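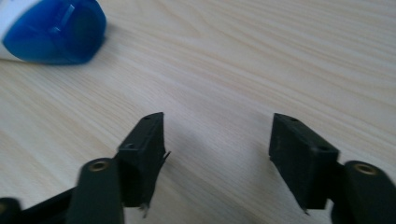 La mesa y lo que pasa por ella
Galería del taller de Mastholm

Esta página reúne las fotos de la mesa grande del taller y de los botes que guardamos en el armario de al lado. La mesa llegó en diciembre, comprada de segunda mano a Kaczorowski, un almacén de muebles que cerraba su local. Desde entonces la usamos para casi todo: ordenar, etiquetar, envolver y preparar las cajas que salen los viernes.

Mesa, primera foto de la serie
Tablero de madera clara, acabado mate, con la veta fina y ondulada en diagonal. Arriba a la izquierda, un envase de plástico blanco tumbado, con la tapa azul translúcida hacia la derecha.

Sobre el tablero
Danuta Krajewska lo lijó a mano en dos tardes y le dio una sola capa de cera incolora. Se descartó el barniz brillante porque molestaba al leer etiquetas con la lámpara encendida. Para la limpieza diaria basta un paño apenas húmedo, siempre en el sentido de la veta. Los productos con alcohol dejan cerco y están guardados en otro armario.

Sobre los botes
El armario tiene 16 huecos y cada uno lleva su número en el canto del estante. Los botes de uso frecuente van en los ocho de abajo. Los de reserva van arriba y solo se bajan cuando se hace el repaso del mes. Bożena Kurek lleva la lista, que está colgada por dentro de la puerta izquierda. Quien termine un bote lo apunta ahí con la fecha y deja el envase en la caja de reciclaje, con la tapa aparte.

Las tapas sueltas se guardan en un cajón. Hay unas 100, de varios modelos, y muchas sirven para más de un envase. Antes de pedir nuevas a Kavero conviene mirar en ese cajón. El último pedido tardó 19 días en llegar y dos modelos venían equivocados.

Cómo se deja la mesa
Al acabar el turno, el tablero queda despejado. Los botes vuelven a su hueco, de pie y con la etiqueta hacia fuera. Las tijeras y el rollo de papel van al carro. Si alguien necesita dejar algo a medias, lo pone en una bandeja con su nombre.

Visitas y avisos
El taller abre de lunes a jueves por la tarde. Para ver la mesa o el armario por dentro, hay que hablar con Emese Bíró en la entrada. También recoge los botes vacíos con tapa de rosca que quieran traer los vecinos, siempre que vengan enjuagados y sin etiqueta.

Textos de la galería: Czesław Nowakowski.
Página actualizada el jueves, 15 de febrero de 2024.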